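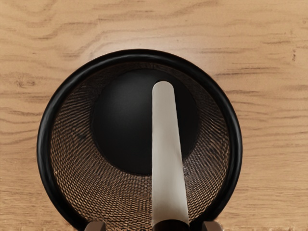

How long should you keep old bank statements? I keep mine for seven years if they have anything to do with taxes, and one year if they don't.

I came to that after clearing out the hall closet in September. It held 12 shoe boxes of paper going back to our first apartment in Loltthorpe. The oldest thing I found was a gas bill for $49. I had moved it through two houses.

I sorted everything on the dining room floor into keep, shred and recycle. The shred pile was the biggest. My home shredder takes eight sheets at a time and shuts itself off when it gets warm, so I gave up on it the first evening and took the rest to Plamudon, the copy shop near the post office. They charge by weight. I paid $54 and was out of there before noon.

What I kept fits in one file drawer. House papers are at the front, then the car, medical, taxes by year, and a folder for things with a warranty. I threw out the manuals for anything we no longer own. I also kept the letters, which went in a separate box and don't count.

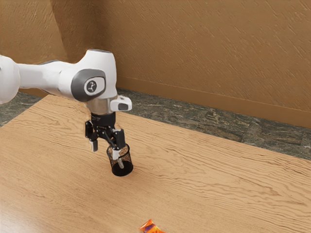

A reader wrote after my last post on this to say that seven years was too short for anything on a house, and that she'd needed a roof receipt from long before that when she sold hers. I went back and pulled our roof and furnace receipts out of the shred pile, and they are in the house folder now.

The bills that still come on paper go in a tray by the phone. I go through it on the first of the month, after breakfast. The water company still won't do email.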